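About Kokness

Home | Courses | Our Rooms | Admissions | Contact

Kokness is a school of office practice and desk-based study in Alville. It was founded to give adult learners a sound working knowledge of the modern desk: the equipment placed on it, the way that equipment is arranged, and the habits that keep it in good order from one day to the next. The school holds classes in two buildings, the main house on Sayegh Street and the smaller annex at Drirville, and enrolls 232 students in the current year. Since its opening, 2,721 learners have completed a course with us.

Our Purpose

The school exists to prepare its students for steady, careful work. Many who enroll are returning to employment after a long absence, and others have worked for years in trades where a desk was seldom needed. The course of study therefore begins with the workspace itself. Students learn to set a monitor at a suitable height, to place a keyboard where the wrists may rest straight, and to keep cables clear of the working surface. Instruction in software, correspondence and record keeping follows once these matters are settled.

Our Rooms

The main house contains 38 study desks, divided among four rooms. White desks were selected for the principal study room after a period of trial with darker furniture, which students found tiring under the ceiling lights. Every student is assigned a place for the length of the term and is responsible for its condition.

The desk is treated as a place of practice in its own right. Larger equipment stands toward the back, and the area nearest the student is reserved for the task in hand. Tablets are used flat on the desk for reading, marking and drawing exercises, and are wiped with a dry cloth at the close of each session.
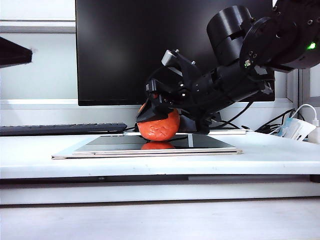 Small objects also have their part in the program. In the course on observation and written description, students are given a single item, often round and brightly colored, and are asked to record its shape, surface and size in plain language. The exercise has been retained from the earliest syllabus. Instructors have found that a student who can describe a simple object accurately will write a better inventory, a better damage report and a better letter. Objects issued for this course are signed out from the materials cabinet and returned to the same shelf.

Care of Equipment

All students are asked to observe the following rules while using the study rooms.

Food and open drinks are not permitted at any desk.
Tablets are to be carried in both hands and set down flat.
Keyboards and monitors are not to be exchanged between desks.
Faults are to be entered in the room log before the student leaves.
Personal belongings are to be kept in the lockers provided.

The room log is reviewed each morning, and repairs are arranged by the school office. A desk awaiting repair is marked with a yellow card and is not to be used until the card has been removed.

Courses and Admission

Courses are offered at introductory and intermediate levels. The introductory course opens twice a year, and the summer session begins in June. Applicants need no earlier training. A short interview is held at the main house, during which the applicant is shown the study rooms and may ask to try a desk. Places at the Drirville annex are limited to evening students.

The fee for the introductory course is $800, payable in two parts. It includes the use of a desk, a tablet and all printed materials. A reduced fee is available to residents of Alville upon written request to the school office.

Visits

Visitors are received by appointment. Requests should be addressed to the Kokness school office, Sayegh Street, Alville, and should state which building the visitor wishes to see.

Page last revised 18/03/2022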